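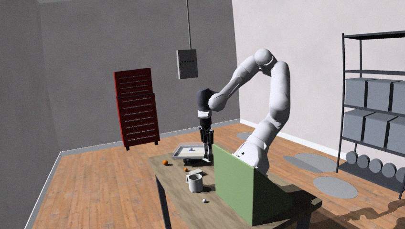
Shallow tray and green box on a wooden workshop table.

Insects in the Home Workshop: Guidance for Members

Pladthorpe Tool Library receives a steady number of enquiries each spring concerning insects in sheds, garages and shared workshops. The following advice applies to the common nuisance species. Members who find a wasp nest should leave the building and contact a pest controller.

Woodworm

Fresh exit holes are round, with clean edges, and are usually accompanied by a pale dust resembling fine flour. Old holes are darker inside and may have been inactive for decades. To establish which is present, place a sheet of dark paper under the timber in April and inspect it at the end of the summer. Reclaimed timber should be kept apart from other stock until it has been checked on all faces, including the end grain. Affected offcuts should not be stored indoors.

Ants

Ants follow a scent trail, and sweeping them up will not remove it. Wash the trail with warm water and a little washing-up liquid, then find the point of entry. Gaps around pipes and door frames may be closed with ordinary filler once dry. Bait stations must be kept out of reach of children and pets, and sprays should not be used beside them, as the ants will then avoid the bait.

Clothes moths

Moths are found in workshops more often than members expect. Wool felt, polishing mops, old blankets and upholstery samples are all suitable food for the larvae. Store such items in lidded boxes. Small pieces may be sealed in a bag and placed in a domestic freezer for 2 weeks. Brush out the corners of the box before the items are returned.

Silverfish and woodlice

Both indicate damp. Raise cardboard and paper off the floor, move shelving 13 cm away from any outside wall, and open a window when the weather is dry. Woodlice do no harm to sound timber and may simply be carried outdoors.

Flies and cluster flies

Cluster flies shelter in roof spaces over the winter and emerge on warm days. A vacuum cleaner with a hose attachment is sufficient in most cases. Empty it outside afterwards. Rags used with linseed oil are a fire risk and must never be drawn up with the flies.

Insecticides

Read the whole label before opening the container. Do not decant any product into a food or drink bottle. Treated rooms should be aired for the full period stated by the manufacturer.

Page maintained by Lingyun Ding, Workshop Safety.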